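Junari board > Workshop and Storage > Bare wood tabletop, oil or poly?

favstead_32
Moved into a shared shop in Brestitz and the bench tops are light wood with nothing on them. I want to put a finish on mine before October. Oil or polyurethane? It gets bins dragged over it and some glue.

planerdust
Oil. You can recoat one bad spot without sanding the whole top. Two coats, wipe off the extra, wait a day between them.

mkettle
Disagree. Glue sticks to oiled wood. I put water-based poly on mine 5 years ago and dried glue still pops off with a scraper.

planerdust
Paste wax over the oil takes care of the glue. Poly chips when you drop a chisel on it, and then you have to sand the whole thing.

favstead_32
I don't drop many chisels. Dragging is the bigger problem - metal bins mostly, up to 50 pounds when they're full.

türkmen_b
Then the finish matters less than what you put under the bins. I glued felt to the bottoms of mine and the top stopped getting scratched. 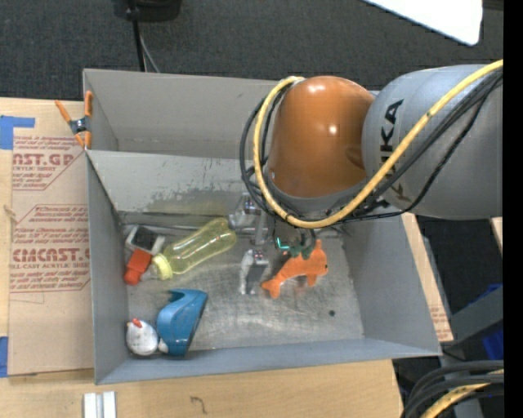
mkettle
Felt picks up grit and then it works like sandpaper. Use a scrap of hardboard and replace it when it gets ugly.

türkmen_b
Mine hasn't, but I sweep the bench every night.

favstead_32
Going with oil and wax, plus hardboard under the heavy bins. Does the wax need to come off before I recoat?

planerdust
Yes. Mineral spirits and a rag, then let it dry.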